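Cledine, season 2 box set -- review

Posted Oct 1, 2018

Right, quick one as I've got to be out the door soon. I finished the second season of Cledine last night and I've got thoughts. Mild spoilers, nothing past episode 4.

For anyone who missed it first time round: hospital drama, small coastal town called Dandberg, a doctor who comes home after her dad dies and finds out he'd been covering for half the staff. Season 1 was slow but good. Properly good by the end. Then the channel sat on season 2 for ages and stuck it out in March with hardly any adverts, so no wonder people thought it had been dropped.

The box set is from Ziltmont. Four discs, cardboard sleeve, thin booklet. More on that in a bit.

The show itself

Starts badly. The first two episodes are mostly people standing in corridors telling eachother what happened last year. Fine if you've forgotten, dull if you watched the lot in one go like me. Also the brother has a new haircut and a new personality, no explanation for either. 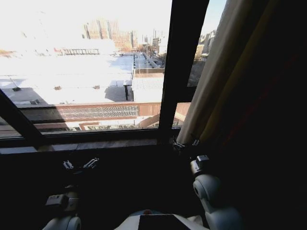
Then episode 3 and it wakes up. The inquest plot kicks in, the matron gets something to do at last, and there's a long argument in a car park that is the best thing they've done. No music, hardly any cuts. I watched it twice.

Middle stretch is up and down. The ferry storyline goes nowhere. The romance -- well, you'll see it coming from the credits. But the finale is strong and doesn't cheat, and it leaves enough open for a third season if anyone wants to pay for one.

Acting is solid all round. Lead is better when she's angry than when she's sad. They give her a lot of sad.

Picture and sound

Picture is good. Night scenes a bit murky, same as on telly. Sound is less good, dialogue is quiet and then the theme tune takes your head off. I had the remote in my hand the whole time. Subtitles are there and mostly right, altough they spell Dandberg two different ways. 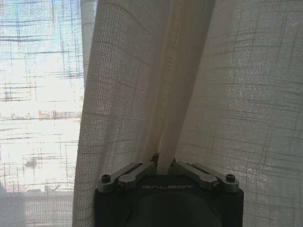 Extras

Thin. A making-of that's over before the kettle boils, some deleted scenes (deleted for good reason), and a commentary on the finale only. The commentary is worth it, lots about filming on the ferry in bad weather. Shame it's just the one.

Packaging and price

Sleeve is tight, discs are a pain to get out without touching them. The numbered edition is limited to 4,000 and mine is 813, printed on the back in tiny type. Doesn't make it any nicer to own. I got mine from Dauda, came quickly, one corner bashed. Didn't bother sending it back.

Wait for a price drop if you only half liked season 1. If you loved it just get it, skip to episode 3 if you get bored.

Four out of five for the show, two for the extras.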